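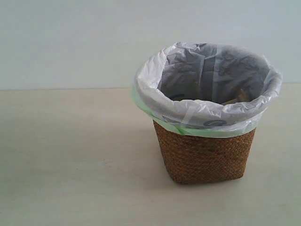

Figure 3. Woven wastebasket with a white liner folded down over the rim.

Nov 30, 2020
Household Objects Group, Fivutgate

4.2 Liners and the fit of small baskets

Small wastebaskets turned out to be the most rewarding part of the whole survey. We went in expecting kitchen bins to give us the best material, and they gave us plenty, but the little baskets that live beside desks and bathroom sinks showed far more variety in how people dress them. Of the 230 containers recorded in the Jodine homes, 115 were woven, and these are the ones we discuss in this section.

A woven basket poses a lovely small problem. Its walls are textured, so crumbs and hair catch in the weave, and most households line it. Yet very few bags are sold with such a shape in mind. The basket in Figure 3 has a nearly square base with rounded corners and widens toward the top, while a bag is a simple tube that opens into something closer to an oval. The plastic therefore stands out past the sides of the basket, most clearly at the left and right, and the fold forms a puffy collar that hides the top band of the weave.

We call this arrangement a full cuff. It was the most common way of fitting a liner in our woven group, found in 57 baskets. A full cuff holds well under light loads such as tissues, and it takes only a few seconds to make. Its weak point is slack. When the bag is much wider than the rim, the fold loosens as the basket fills, and one side tends to slide in first. Several households had worked out their own fixes, and we were delighted by them: a knot tied in one corner, a wide rubber band under the fold, a clothespin at the back.

Color matters more than we had guessed. In Figure 3 a strip of pale green plastic shows beneath the white fold, mostly on the left. A strip like this may be the edge of a second bag or a colored hem, and the two are hard to tell apart without lifting the cuff. For that reason we coded visible bands of color separately from double lining, and entered a basket as double lined only when the household told us so. The Bayram homes, visited later in November, were coded the same way.

People had strong and cheerful opinions on all this. Some fold the cuff deep and neat, with the printing turned to the wall. Others told us that a bag covering a nice weave spoils the point of owning the basket, and they tuck the plastic inside so that none of it shows. We found both habits in the same home more than once, often split between the bathroom and the bedroom. Section 4.3 takes up the tucked liner and the bags people choose for it.

Related items
Drawer dividers in rented kitchens: notes from Rinatness
What 600 laundry baskets hold between washes
Shelf liners and how long they stay put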